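Students in the Stelstead Robotics Club are expected to complete this procedure before recording any demonstration that will be used for training. It covers the plate-clearing exercise, in which a single arm removes small objects from a plate one at a time. Sections 1 to 3 may be completed in one session. Section 4 requires a club advisor to be present.

Last revised 8 November 2020.

## Before you begin

You will need:

- one Ambrose arm with the two-finger gripper fitted
- a club laptop with the Cluvura recording software installed
- one plate and a set of light objects from the Eson bin
- a printed log sheet

Objects must be dry, empty, and light enough for the gripper to hold at its lowest force setting. Paper cups, sponges, and small cartons are suitable. Glass, ceramics, and anything with a sharp edge are not permitted in this exercise.

Long hair must be tied back and loose sleeves rolled up. The person at the controls does not reach into the work area while the motors are powered. A second student stands by the stop button for the whole session and takes no other role.

## 1. Prepare the table

1. Clear the table of bags, drinks, and papers.
2. Place the plate within easy reach of the arm. With the arm extended, the gripper should reach the far rim without straightening fully at the elbow.
3. Check the light. A shadow from the arm is acceptable, but it should not hide an object completely.
4. Start Cluvura and confirm that the head camera view shows the whole plate.

## 2. Arrange the objects

Choose objects that differ in shape and color. Stand tall items toward the back of the plate and lay flat items in front of them, so that the camera has a clear view of each one. Leave enough space beside the first item for a finger to pass down to the plate. Items may sit at an angle, and varying the angle between recordings is encouraged. An arm trained only on neatly squared objects tends to fail when one is turned.

Write the layout number on the log sheet before the first attempt. If an object is moved by hand after that point, assign a new layout number.

## 3. Approach and grasp

Bring the arm in from the side and keep the gripper higher than the tallest object until it has reached the item to be lifted. Open the fingers before starting the descent. Lower slowly, with one finger on each side of the item, and stop as soon as a fingertip meets the plate. Light contact is acceptable. If the plate slides, raise the arm and begin the descent again.

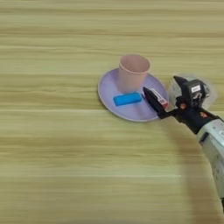 Close the fingers at the slowest speed until the item is held, then pause for one full second. The pause gives the software a clean marker between the grasp and the lift. Raise the item straight up before moving sideways, and set it down in the drop area in the same orientation where possible.

Small cartons crush easily. If the sides begin to bow, open the gripper, reduce the force by one step, and try again. Paper cups should be gripped near the base, where the wall is stiffer.

## 4. Record the set

A full set consists of 20 recordings. Each recording runs for no more than 34 seconds from the start of the approach to the release. Stop and discard any recording that exceeds this limit.

Failed grasps are kept if the arm was under control throughout. Mark them "F" on the log sheet. Recordings interrupted by the stop button are discarded and noted in the remarks column.

At least 18 recordings must be accepted by the advisor before the set may be uploaded. Students who fall short should repeat only the missing recordings, using new layouts.

## Closing down

Return the arm to its rest position before switching off the motors. Place the objects back in the Eson bin and remove any that are torn or crushed. Sign the log sheet and file it under your team number.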